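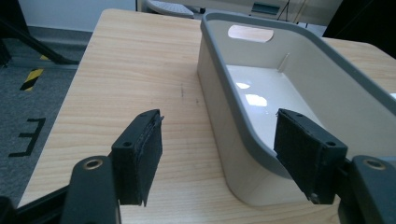
Pine-look tabletop, white wall behind.

From: Adaeze Akande
To: Red carpet and styling list
Date: 28 May 2024
Subject: Re: Hesta's "archive" dress at the Edthorpe premiere

Romain Lacroix wrote:

> Has everyone seen the Hesta photos from Edthorpe? The green one is
> confirmed as archive Pichon, the original runway piece, never worn
> in public before. Mathis Caron pulled it personally and her team
> says it took 227 hours to restore. I think this is her best look
> since the December cover and I'd put it ahead of anything else
> this season. Can we finally stop saying she plays it safe?
>
> Also the shoes are Kostis, custom, and there are supposed to be
> only 16 pairs.

Romain, confirmed by whom? I went looking last night and every article I found goes back to the same post from her publicist. One site copied it, the next site credited the first site, and by breakfast it was a fact. I'd like to see one person at Pichon put their name to it before we add it to the list's archive index.

My trouble is with the neckline. The runway version had a square neck and a seam running straight down from the left strap. I have the old lookbook and I checked. On Hesta the neck is softer and I can't find that seam in any of the big photos, including the ones from the side. Maybe it was altered. People do alter these things, and then they should say "altered" and not "original." Or it's a remake, and a remake is fine! Half the so-called archive gowns from last season were remakes and they looked great. I just don't want to gush over a thirty-year-old dress that may have been sewn this spring.

As for the 227 hours, I never know what to do with these numbers. Does that include shipping? Does it include somebody steaming it in a hotel bathroom? Last year we had a jacket that took 400 hours and it was a plain black jacket. When Raphaël Leblanc was still posting here he used to ask the brands how the hours were counted, and I don't think he got an answer he could use.

The shoes I'll give you. They're lovely. But you can see an inch of them under that hem, so I'm not going to get worked up over whether there are 16 pairs or 200.

On "best look since the cover," I don't agree, and it has nothing to do with where the dress came from. The color is good on her. The fit at the waist isn't. In the walking shots it bunches on one side, and she keeps a hand over it for most of the carpet. The hair was the same low bun she's worn to the last few events. If Caron wants credit for a risk, I'd like him to take one with the hair too. The gray suit from the press tour was better and hardly anyone ran it, I suppose because there was no story to go with it.

Lucienne Aubert asked off list whether we should put the dress in the index under Pichon, vintage. My vote is to put it under Pichon with the date left blank and a note that says "described as archive by her team." If someone turns up a fitting photo or a proper statement, I'll change the entry myself and say so here.

One more thing, please trim your quotes when you reply. The digest version of the last thread had the same paragraph in it over and over and I gave up reading before I got to the links.

Romain, if you have larger versions of the back view, send them along. The closure would settle it for me. The runway one had hooks, and I've only seen a zipper mentioned so far.

Adaeze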